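Ticket 1709
Product: Arkix stock and label software
Site: Kindik, packing room
Opened by: Rehema Barasa
Handled by: Faith Shemweta
Opened: 19/02/2024
Priority: normal
Status: closed, with one follow-up

Problem as reported
Labels come out with the bottom line missing. It affects the small shelf labels only. Parcel labels from the same printer are fine. Restarting the printer and the PC made no difference. Nothing was changed on our side as far as I know, but Arkix did ask for an update when I logged in and I said yes.

Reply – Faith Shemweta
Thanks. Please send me the version number from the Help menu, and tell me whether the missing line shows in the print preview. Please also check which paper size is chosen under Printer, Preferences.

Reply – Rehema Barasa
Build 1488. The line is there in the preview but not on paper. The paper size says "Custom 3" and I don't know what that is. The Fortin rolls are the same ones we always buy.

Reply – Faith Shemweta
Custom 3 is a size saved in the printer driver. The update to 1488 resets the label height for saved sizes if the template was made in an older build. Could you try the following:

Close Arkix fully, including the icon by the clock.
Open the printer preferences and delete Custom 3.
Make a new size using the width and height printed on the Fortin box.
Open Arkix, go to Templates, Shelf small, and pick the new size.
Print one label.

Reply – Rehema Barasa
Done. The bottom line is back, but now everything sits too far to the left and the first letter of the item name is clipped. I printed several and they are all the same.

Reply – Faith Shemweta
That will be the left margin. It is stored with the size, so the new one starts at zero. Set it to 3 mm and save before you close the window – the Apply button alone does not keep it.
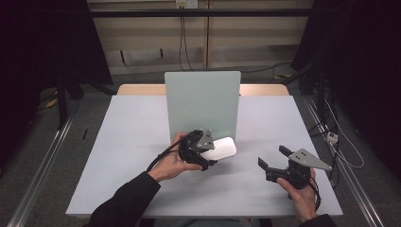 Reply – Rehema Barasa
The margin worked and shelf labels now print properly. I have one more question while this is open. We need a template for the packing room tables, as the Dundum ones are too long and their corners lift. I would want it on the front edge of the table, like the big white one, with just the table number and a barcode. Can I copy Shelf small and change it, or will that break the margin again?

Reply – Faith Shemweta
You can copy it. The copy keeps the size and margin, so take out the price field and leave the rest alone. Print one and scan it before you do the full set.

Internal note
Same fault as ticket 1266. Added the margin step to the help page for build 1488. Check with Rehema in March that the table labels scan, then remove the follow-up flag.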